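Looking After Your Hands When You Do Your Own Jobs

I've been mending, scrubbing and planting things in this house for 15 years and I only got serious about my hands two winters ago.
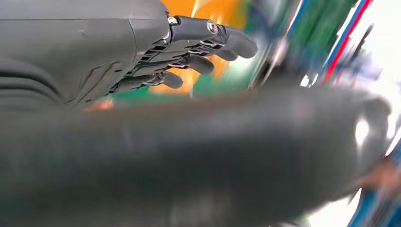 Griet Meijer wrote in after the last page to say that barrier cream is a waste of money and that she gets on perfectly well with a bar of soap scratched under the nails before gardening. She's right about the soap! Drag your fingertips across a damp bar until each nail is packed, do your digging, then brush it out under the tap with the dirt stuck in it. I still like a barrier cream for grout and paint, though, so we'll have to differ on that one.

Getting things off

Oil and grease come off with more oil. Pour a teaspoon of cheap cooking oil into dry hands with a spoonful of sugar, rub it well into the knuckles and round the nails, wipe the lot off on an old rag and only then go near the water. Washing-up liquid goes on last, and you need far less of it than you'd think. Don't put the rag in the washing machine with anything you care about, and don't leave oily rags screwed up in a heap either. Lay them out flat outdoors until they've dried.

Emulsion paint peels off in the bath. Gloss is more stubborn, but the oil and sugar will shift most of it if you get there the same evening. Please don't use white spirit on your skin (I did, for years, and my knuckles looked like a dry riverbed).

Onion and garlic: rub your hands on the inside of the stainless steel sink with cold water running. I've read that this is nonsense. It works for me about half the time, and when it doesn't I use a cut lemon, as long as I haven't any nicks.

Beetroot, a bit of lemon juice and salt. Walnut husks, nothing at all. You'll just have to wear it for a fortnight.

Expanding foam is the one to be afraid of. Once it has set, you're waiting for your skin to grow out from under it, so put the gloves on before you even shake the tin.

Gloves

I keep mine on pegs by the back door, hung by the cuff with a bulldog clip so that they dry with the fingers down. Rubber ones get turned inside out after every wash-up. If the fingers won't pop through, hold the cuff shut, trap some air inside and squeeze, and out they come with a lovely snap!

The left glove always outlasts the right in our house. When the right one splits I turn a spare left inside out and there's a right-handed glove again, fluffy side outwards, good enough for cleaning the oven. The dead ones get sliced across the fingers into rubber bands, and the cuff makes a wide band that's marvellous on tight jam jar lids.

For roses and brambles you want leather to the elbow. Rub in saddle soap in June, when they've properly dried out, and again before you put them away. Don't dry leather on a radiator. I have a pair that went as stiff as toast that way.

Never wear loose gloves at a drill or a bench saw. Sleeves up, rings off, nothing dangling.

Splits and sore bits

Fingertip splits are the curse of cold weather, and plastering makes them worse. Wash in lukewarm water, pat dry, then put on plain petroleum jelly and cotton gloves overnight. Two nights usually does it for me. If a split looks red or hot, or won't close, show it to a pharmacist.

Po-yen Yip keeps a tub of hand cream beside the kettle as well as one by the sink, and I've copied that. It takes 10 minutes for it to sink in, and you're standing there with a cup of tea anyway!

Splinters: soak the finger in warm water for a while, clean your tweezers, and pull along the line it went in. A strip of strong sticky tape will lift the hairy little ones from rough fence boards, and cactus prickles too.

Grip

If your thumbs ache after a morning's weeding, fatten the handle. Foam pipe lagging, cut to length and bound with cloth tape, turns a thin trowel into something you can hold all day. I've done the potato peeler, the small paintbrush and the secateur handles (thin tape only on those or they won't shut). Swap hands for jobs that don't need aim, such as sweeping or stirring. It feels ridiculous for a week and then you stop noticing.

Dagim Chala asked whether a rolled towel is any use for stiff fingers first thing. Yes, it is to me. I squeeze it while the porridge is on, gently, letting go slowly, and then I hold a warm mug.

Next up is knees, so send me anything you know about kneeling mats, and whether the old hot water bottle stuffed with rags is as comfy as everyone keeps telling me.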